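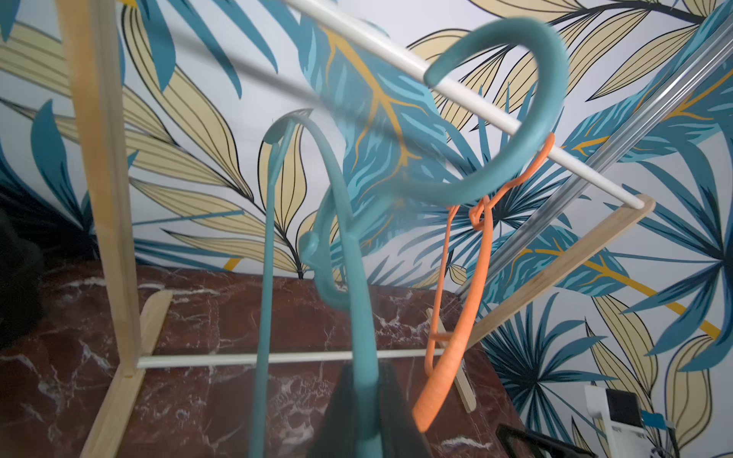 Just slow the whole thing down, a reader wrote under my last post, and the planner will stop missing the rail. Fair enough, and I did try it! I dropped the speed limit in Undow (our planner, for anyone new) and went through the logs in the evening. Slower, yes. Still off by 13 mm on the bad runs, so speed wasn't my problem.

What I should have checked first was timestamps. The wrist camera and the joint readings come in through Rarico, and I'd been pairing each image with the newest joint reading, which is lazy — the image is always older than that.

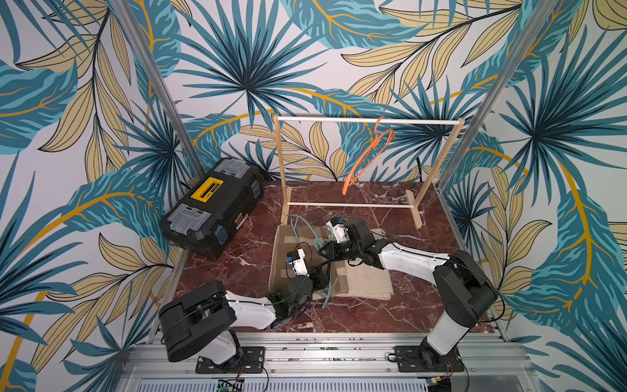 So I wrote a little buffer that keeps the last 800 joint readings and looks up the one closest to when the image was taken. It took me an afternoon, most of it spent fighting the Jundby config files. With two arms you need one buffer per arm, by the way. I shared one at first and got some truly strange poses.
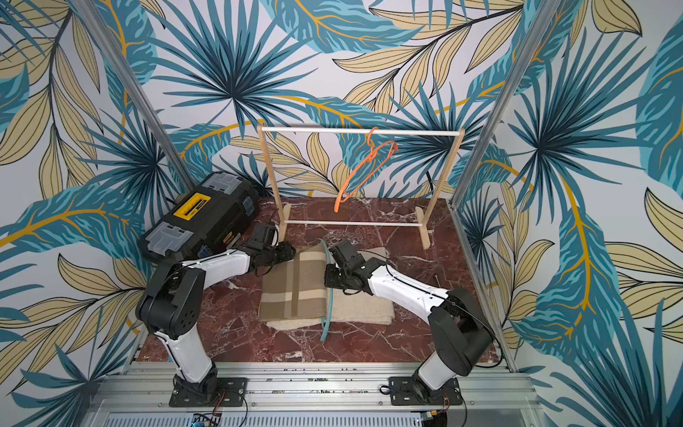

I replayed 452 old logs with the fix, and 162 of them now give a different grasp target. That's a lot more than I expected, and I'm a bit embarrassed. Next up is the collision margin between the two wrists, which is still a number I typed in back in June and never touched again.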